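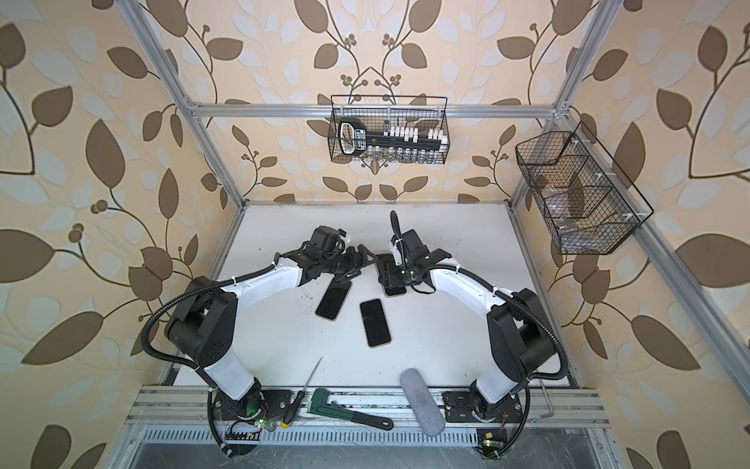

4. Working rules for the two-arm cell

This section applies to every Semeo cell with two arms on a shared front rail. Read it before you switch on the motors. Where site rules at Casdale or Ayala are stricter than these, follow the site rules.

4.1 Before power-up

1. Check that both base plates are tight on the rail. Use a hex key, and do not reach over a powered arm to do it.
2. Follow each cable conduit from base to wrist with your hand. It needs enough slack to loop outward when the arm folds. Replace any zip tie that has slipped or cracked.
3. Look at the electronics board beside each base. If the green light is off, stop and see section 7.
4. Wipe the tabletop. Grit gets dragged under parts and scratches glass.
5. Put screwdrivers, wrenches and loose keys back in the baskets. The front edge of the table counts as part of the work area.

CAUTION: A tool left along the front rail can be caught by an elbow on the way down. Clear the rail before every run, including short test runs.

4.2 Placing the parts

6. Lay phones and other flat parts flat on the table with a gap between them. A small tilt is fine.
7. Keep parts out from under a parked gripper. If one has ended up there, raise the arm first and then move the part.
8. Do not hang anything on the crossbar except the basket supplied.

NOTE: Baskets may be fixed to the back crossbar and the right side rail. Load each to no more than 2 kg.

We use cookies to remember your settings and to count visits to this page. By continuing to browse the Flundamach help pages you agree to this. Accept | Manage choices

4.3 Running with both arms

9. Start one arm at a time. Wait for the first to reach its home position before starting the second.
10. For the first run of any new program, set speed to 80 mm per second or lower.
11. Keep the grippers apart at the center of the table unless the program calls for a handover.
12. Stay outside the posts while either arm is powered. One person holds the stop button and does nothing else.

CAUTION: If the arms touch, press stop. Do not pull them apart by hand under power. Record the event on form 588 before restarting.

4.4 Shutting down

13. Park both arms, switch off the motors, then remove the parts.

Section last revised 13 May 2023. Replaces the February issue.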